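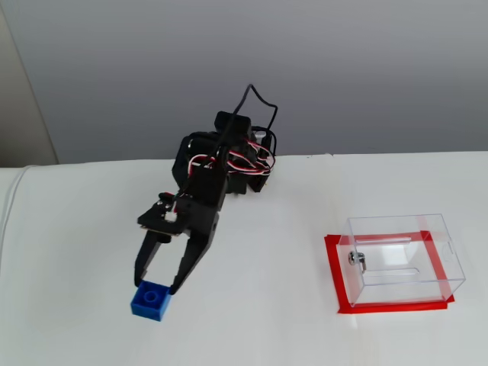

# Furkmont Toy Library Loans

Search this repository Type to search

Loan records from the toy libraries at Tultow and Zumcombe, cleaned up and put into one table. Each row is one loan of one catalog item. There are 2308 loans in this release, covering 367 catalog items.

## Files

- `loans.csv` -- one row per loan
- `items.csv` -- one row per catalog item
- `categories.txt` -- the category list, one per line
- `CHANGES.md`

All files are UTF-8 with commas between fields. Text that contains a comma is in double quotes.

## Columns in loans.csv

| Column | Meaning |
|---|---|
| `loan_id` | Unique number, never reused |
| `item_id` | Matches `items.csv` |
| `site` | `T` for Tultow, `Z` for Zumcombe |
| `month_out` | Month the item left the library |
| `days_kept` | Whole days, capped at 60 |
| `returned_complete` | `y`, `n` or blank |

A blank in `returned_complete` means the return slip was not filled in. Don't read it as `n`.

## Categories

Items are sorted into puzzles, games, dolls and figures, ride-on toys, building sets, music, and other. The two sites used different lists before they merged their catalogs. Tultow filed marble runs under games and Zumcombe filed them under building sets. We moved them all to building sets.
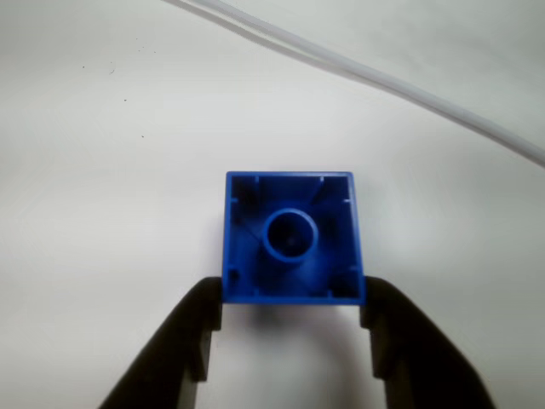
*Large 2x2 building block, open side up.*

Building sets are cataloged by the tub. A missing block makes the whole tub `n`, so this category looks worse on returns than puzzles do, where the libraries let one lost piece go.

## Cleaning

The paper cards were typed up with Wi, our card entry form, and exported once a month. After that:

1. Member numbers were dropped.
2. Exact dates were cut down to the month.
3. Double entries were removed when item, site, month and days kept all matched and the card number was the same.
4. Renewals were joined to the first loan.

Step 4 is the one to watch. A renewal made at the other site still shows up as a second loan -- we could not match those from the cards.

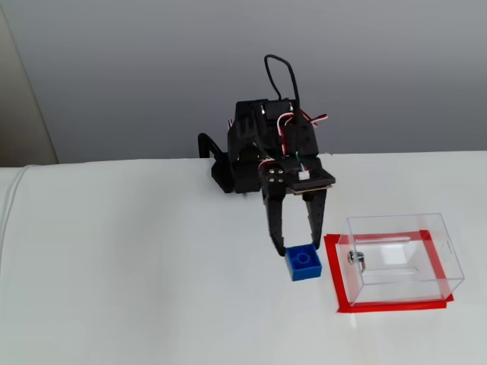

## Known problems

- Ride-on toys at Zumcombe have no loans from November to February. They were in storage.
- Item 4 is a test entry in `items.csv` with no loans. Skip it.
- `days_kept` is 0 for same-day returns and also for a few cards with no return date.

## Use

Free to use and share with credit to Furkmont Toy Library Loans. Please don't try to work out who borrowed what. Corrections can be sent as an issue with the `loan_id` in the title.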